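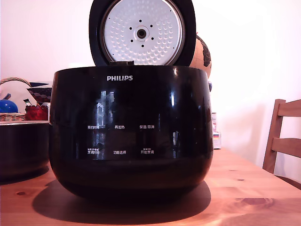 Three weeks with the new Grekitz record

I bought the second Grekitz album in September, on vinyl, from the merch table, before I had heard any of it. I had seen them the same night in a room above a bar, opening for Casado, and the last song of their set was good enough that I paid for the record without asking which songs were on it. The last song of their set is not on it. I have made my peace with that.

For anyone who hasn't come across them, Grekitz is a four-piece that used to be a duo. Rodrigo Bustamante sings and plays guitar, Kianoush Rashti plays drums and most of the keyboards, and the other two joined after the first album. That first one was called Runditz and was pressed in a run of 700. I don't have a copy. A guy at work does, and he let me tape it, on an actual cassette, so my opinion of Runditz is an opinion of a slightly slow cassette of Runditz.

The new one is called Grusach and it is a better recorded album. The drums have some room in them. On the first record everything was pushed up to the front, and by the end of side one I usually wanted a break. Side one of Grusach has 4 songs and I can play it twice in a row.

The opener is the weakest of them. It has a long intro with an organ part that goes nowhere much, and then the guitar comes in at the same volume as the organ, so the change doesn't land. Live they skipped the intro and started right on the riff. I'd have done the same on the album.

Track two is where I'd tell people to start. Bustamante sings low on it, lower than on anything from Runditz, and the chorus is only one line repeated. Rashti plays the whole song with brushes, or that's what it sounds like to me. The bass comes in late, after the second verse, and the song gets bigger without getting louder. I played it for my sister on Sunday and she asked if it was something old. She meant it as a compliment, I think.

The other two songs on the side run together. The third is quick and has handclaps. The fourth is slow and has a trumpet, and I don't know who plays it because the sleeve lists the players by first name only and the print is gray on brown.

Side two took me longer. It's mostly one long piece in sections, and for the first week I took it off about halfway through every time. What changed my mind was hearing it in the car, where I couldn't be bothered to skip anything. The middle section, with the two guitars playing slightly different versions of the same line, needs the dull five minutes before it. I still think the dull five minutes could have been three.

There is a short song at the very end, just voice and piano. It stops in the middle of a verse. My first thought was that the pressing was bad, but the download does it too.

About the vinyl itself: mine is number 331 of 1200, written by hand inside the sleeve. It's flat and mostly quiet, with some crackle at the start of side two that hasn't gone away after cleaning. The hole was a little tight and I had to work it onto the spindle the first few times. No lyric sheet, which is a shame with this band, as Bustamante swallows about half of his words.

I also went back to the Casado set in my head while writing this – they were the headliners, after all, and I've hardly mentioned them. They were fine. The sound was muddy until they turned the second guitar down, and they played a lot of new songs that all seemed to be in the same key. I left before the encore to catch the last bus, so maybe the encore was great. If somebody reading this stayed, leave a comment and tell me what they played.

Grekitz are supposed to be touring on their own in spring, smaller rooms again. I'll go if it's within driving distance. I would like to hear that last song from the set one more time and find out what it's called.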